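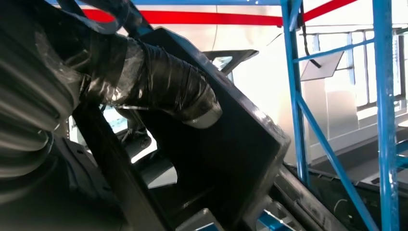
Jetside Road Residents' Association
Minutes of the general meeting held December 5, 2024, in the lower room of the Jetside Branch Library

Chair: Sunita Prajapati
Present: 29 members, as per the sign-in sheet. Apologies were received from the households at 14 and 31 Clurer Lane.

The meeting opened at 7:05 p.m.

1. Minutes of the last meeting
Accepted with one correction. Under item 4, "Bastent Street" should read "Bastent Court." The corrected copy will go in the binder at the library desk.

2. Matters arising
The streetlight at the corner of Bastent Court and Jetside Road has been fixed. The one by the mailboxes has been reported twice and is still out. The chair will call the city again and ask for a ticket number.

The lost key to the notice board has not turned up. A new lock was fitted and there are now two keys, one with the chair and one at the library desk.

3. Accounts
The balance at the end of last month was $2175. Money out since the last meeting was $228, all of it for the notice board lock, printing and the room deposit. A member asked if the deposit comes back to us. It does, when we stop using the room.

Dues stay the same for next year. Agreed on a show of hands, with one against.

4. Drainage on Clurer Lane
Water is still standing at the low end of the lane after heavy rain. The city sent a crew to clear the two storm drains in the fall. Members who live at that end said the upper drain now runs well and the lower one backs up as before.

The chair read out a letter from the city's public works office. It says the pipe under the lane was laid in 1987 and is narrower than the one it feeds into on Jetside Road. A camera inspection is on the list for May. The letter gives no date for any repair.

There was a long discussion. Several members felt May was too late, with the spring rain coming before it. One member wanted to hire a private plumber to look at the drain now. The chair said the drain belongs to the city and we can't have work done on it. Two people who had water in their garages were asked to send photos and dates to the chair, who will put them in with a reply asking for an earlier inspection.

It was also asked that people stop raking leaves into the gutter. A note will go on the board.

5. Parking at Jaiswal Field
On game days cars are being left on both sides of Bastent Court and the trash truck could not get through on two occasions. The league has been written to and has offered to put a person at the entrance to send drivers to the gravel lot.

Proposed: that we accept the offer for the spring season and look at it again afterward. Carried.

A request for permit parking was put forward and then withdrawn. The feeling was that most people did not want to pay for permits.

6. Spring yard sale
Same format as last time, tables in front yards, no central site. Sign-up sheet to go out with the next newsletter. The date was left open until the field schedule is known, so as to stay clear of a game day. Signs from last year are in the chair's garage and some need repainting.

7. Newsletter
Items are needed. Anyone who still wants a paper copy should tell the chair. Those who don't ask will get it by email only.

8. Other business
A member on Jetside Road asked about the dead ash tree near the bus stop. It has an orange mark on it, so the city has it listed for removal. No action.

Dogs off the leash on the field path were raised again. The rule is posted at both gates. The chair will ask the parks office if the sign at the south gate can be moved to where it can be read.

Thanks were given to the library for staying open late.

9. Actions
S. Prajapati: call about the mailbox streetlight; reply to public works; reply to the league; contact the parks office.
Clurer Lane members: photos and dates to the chair.
All: newsletter items.

The meeting closed at 8:40 p.m. The date of the next meeting will be posted on the notice board.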